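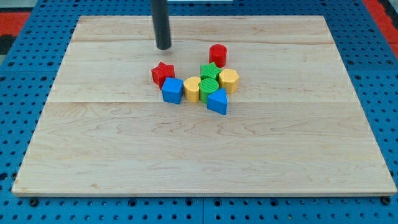
tallowfinch wrote: oil it before the kids get at it, and not with anything from the salad cupboard. Olive oil on a board goes rancid and then your stars and hearts smell like an old sandwich.

Posted June 15, 2020 by gridley_pm

Noted on the oil. My question was meant to be whether a plain wooden board is any good as a play surface for little blocks. I was about to buy the Virkatden play tray, which has a lip, a lid and a price.

mossback21
Plain board. Mine has been in service for 3 kids and the only casualty was my toe.

Ottoline_K
Disagree. Without a lip, everything round goes over the side. Cylinders are born to leave. We had a flat board for 13 days and I spent most of them under the couch with a flashlight.

mossback21
Stand them on end?

Ottoline_K
Please come over and explain that to a two-year-old.

gridley_pm
He's more of a piler than a roller. Everything gets shoved into one heap and the rest of the board is left alone, like people at a party who only know each other.

tallowfinch
Then you don't need a lip. Mineral oil, thin coat, wipe it off, leave it overnight. Sand the corners if they're sharp.

pinchbeck
Or don't oil it at all? It's for blocks. You people would varnish a cracker.

tallowfinch
Kids lick things, pinchbeck. Bare wood plus applesauce is a science project.

pinchbeck
Mine has been bare since we lived on Rengifo Street and has a lovely applesauce patina.

Ottoline_K
For the record, Starnbridge sells a clip-on rim. It fits nothing I own, but it does exist.

gridley_pm
Going with the board and a thin coat of oil. If the cylinders start escaping I'll be back to apologize to Ottoline.

Ottoline_K
Bring a flashlight.

We use cookies to keep you logged in. By staying on this page you accept them.

Contact the moderators | © 2020 Narbridge Parents Board | Back to top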